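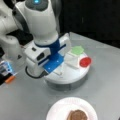

Tuesday. The Erelside gauge read 357 at six this morning, and the rain had stopped an hour or so before that. I have been trying to write up the drainage of the lower field at Grarncombe since the spring and have only now got the levels to close. The error was mine. I had booked a backsight as a foresight at the second gatepost and carried the mistake down the whole line, so every height past the gate was wrong by the same amount. Once corrected, the fall from the top ditch to the culvert is small but continuous, and the water has no excuse for standing where it does. For the fair copy of the plan I need a grey for the silt and a second for the clay beneath it, and I have mixed the first to match a light grey tabletop, pale enough that pencil figures will still show over it. The clay can take the darker grey, the one between the white and the black of the joints. White is left for ground I have not surveyed.

Walked the line again after breakfast with the rods and the auger. The top ditch is clear as far as the hawthorn. Below that the bed has been raised by silt washed off the track, and the flow splits, part going down the ditch and part going sideways through the bank into the field. The bank is not breached in the ordinary sense. There is an old pipe in it, clay, unglazed, set at a slight angle, and the water finds it once the ditch is a hand deep. I put a stick in as far as it would go and met nothing.

Took auger samples along the wet strip at equal spacing. Topsoil dark and crumbly, then a band of yellowish silt, then stiff blue clay with some orange mottling. The mottling starts higher up the core the nearer one gets to the culvert, as expected if the water table sits there for most of the winter. One hole filled while I was writing the label. Another, no distance away, stayed dry all morning — I have marked it for a second look, as it may be sitting over an old drain that still works.

If there is a working drain, it is not on the Budeck plan. That plan shows 13 laterals running into a single main, all neatly parallel, and I have now found six of them. Two are where they should be. The other four are off to the east by the same distance, more or less, which suggests the drawing was made before the trench was dug and not altered afterwards. I shall stop treating it as a survey. It is a statement of intent, useful for the pipe sizes and the spacing but not for position.

Lunch late. Cheese, the end of the loaf, tea from the flask.

Afternoon spent at the culvert. The barrel is brick for the first length and then changes to concrete pipe of a smaller bore, laid on the brick invert with a step between the two. Gravel has collected behind the step. I cleared what I could reach with the long hoe and the level upstream dropped by the thickness of a finger in ten minutes, then held. So there is a second restriction further in, or the outfall itself is drowned. The river was still high enough for the second explanation to do. The flap on the outfall is hinged at the top and was shut, with weed along the lower edge. It opened when pushed with the rod and closed again without sticking.

The Atallah meter gave trouble again. It reads low at slow speeds, and the impeller needs a good push before it starts to turn at all. I went back to timing a cork over a measured length, five runs, discarding the one where it went into the reeds. The four remaining runs agree well enough. Surface speed only, so it will have to be reduced before I can put a discharge against it. I have left the column blank in the book so as not to be tempted to copy the raw figure across.

Things to settle before the autumn:
Whether to block the old clay pipe or turn it into a proper inlet with a grating.
Level of the step inside the culvert, from the outfall side, when the river is down.
Source of the silt on the track. The cross drain by the barn is the likely one.
New washers for the auger handle.

Copied up the booking sheets after supper and checked the arithmetic in both directions. Rises less falls agree with first less last. Started inking the top ditch and got as far as the hawthorn before the light went. The gauge was down a little on the morning, still above the sill. Wind has gone round to the north-west, and the cloud is breaking over the hill. Will read it again at six.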